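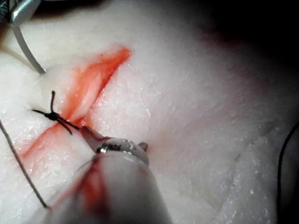
Evaristo Magaña asked whether we couldn't skip the knots and just mark people on the stitch – the knot takes up most of the session and the policy fails on it anyway. Fair point, and the answer is no, see section 4.

Courses > Robot Learning > Lab notes > Handout 3: suturing

Handout 3. Suturing with two arms
Version of 18 May 2023, replaces the one you printed

1. What you need before you come

Read the Arriaga notes up to the part on wrist frames. Skip the bit on calibration, we do it together at the bench. Bring your login for Triltine (the logging tool) and check it works. Last group lost a lot of time on passwords.

Pairs, please. One drives, one keeps the log. Swap at the break.

2. Splitting the task

We cut the job into three and log each as its own episode:

a) pick up the needle and drive it through the tissue
b) pull the thread through, leave a short tail
c) tie, then trim

Don't run them together in one long recording. You can always join episodes later, splitting them is misery. An episode starts when both arms are still and ends when both arms are still again.

Pick up: jaws square on the curve of the needle, nearer the thread end than the point. If the needle twists in the jaws when you press, put it down and regrip. Don't try to save it halfway through the tissue.
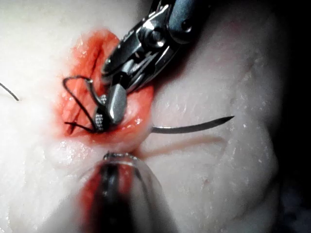
Then follow the curve. Wrist does most of the turning, the arm hardly travels. Everyone pushes straight on their first go and everyone tears the edge. Aim to go in at right angles to the surface and come out the same distance from the cut on the other side. Slow is fine – speed isn't marked.

Second arm: park it close, jaws shut, clear of the needle path. If it drifts into view and blocks the wrist camera, note it in the log and carry on.

3. Thread

Harder than the needle. The needle is rigid, you know where all of it is once you know where two bits of it are. Thread isn't like that. It loops, goes under the instrument, lies over itself, and the model has to guess the rest.

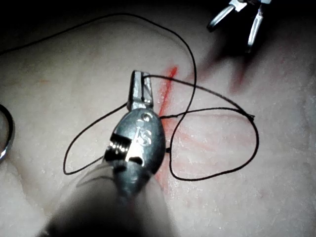 So keep hold of it near the jaws, take short pulls and let the slack settle between them. Long pulls look quick and make tangles. If you do get a kink, work it out gently with both arms or mark the episode KINK and start agian. Please don't delete kinked episodes, we want them for the failure set.

Depth is the other thing. From one wrist camera a thread lying on the tissue and a thread held just over it look much the same. Use the shadow. Use the other arm's view too, half of you had it switched off.

4. Why the knot stays in

It's the only part where both arms have to be right at the same moment. A policy that's good at (a) tells us about grasping. One that's good at (c) tells us about timing. Last year's Dronitz baseline was decent on (a), poor on (b), and got 3 knots out of 12 tries. You're not expected to beat it. You are expected to say where yours goes wrong.

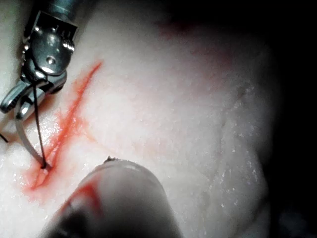
For the write up, pick one failed episode and go through it step by step: last good moment, first bad one, what the arms were told to do in between. A page is plenty. Plots welcome if the axes have labels on, which last time they mostly didnt.

5. Data

Full set for the class stands at 195 episodes, 13 of those held back for testing. Don't train on the held back ones. File names as in Handout 2.

Skonico viewer is installed on the lab machines only, so do your labelling there.

Questions on the forum please, not by email. Knot marking scheme goes up with Handout 4.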